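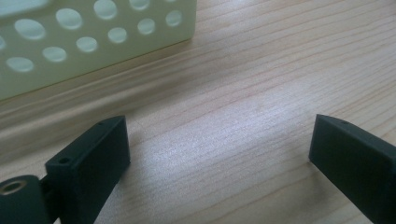

*Pale wood, and the corner of a mint-coloured rack with holes in it.*

I went into Zuda for a pillowcase and came out fifty minutes later with a lamp, a doormat and no pillowcase. I've done this so often that my partner no longer asks what I bought, only whether the thing I went for is in the bag.

So let me have a moan about big home shops, because I think they've stopped being shops and turned into walks. You go in at the candles. You want bedding, and bedding is upstairs at the back, past the mugs, past the garden chairs (in March!), past a whole wall of baskets. I like baskets. I own plenty of baskets. But I can't be trusted near a wall of them, and the people who planned that floor know it perfectly well.

My friend Periklis Gkikas thinks I'm being soft. He says a grown adult can walk past a mug, and he loves the big Zuda at Stirkuvby precisely for the wandering. For him it's a cheap afternoon out with a café at the end. Fair enough, if you've got an afternoon. I had a parking ticket running out.

What I miss is Chung, the little household shop near my old flat. It was two rooms and a counter. You said "pillowcase" and somebody asked what size, and then you paid. The choice was rubbish, I'll admit that, white or cream and that was your lot. But I've just looked on the Treturer website and it offered me 696 pillowcases, and I shut the laptop and slept on the old one. Is that better? I can't see how.

Adel Abdel Rahman, who used to work the tills at one of the big places, told me customers asked him where things were all day long, and that the signs got moved every September when the Christmas stock came in. Every year! People who had finally learned where the tea towels lived had to start again.

I'm not asking for much. Put a till near the bedding. Put up a map by the door, a proper one. Let those of us who know what we want nip in by a side entrance and leave the long way round to Periklis and his café.

I still need the pillowcase, by the way. The lamp is lovely, though it takes a bulb I haven't got, so I'll have to go back for that as well.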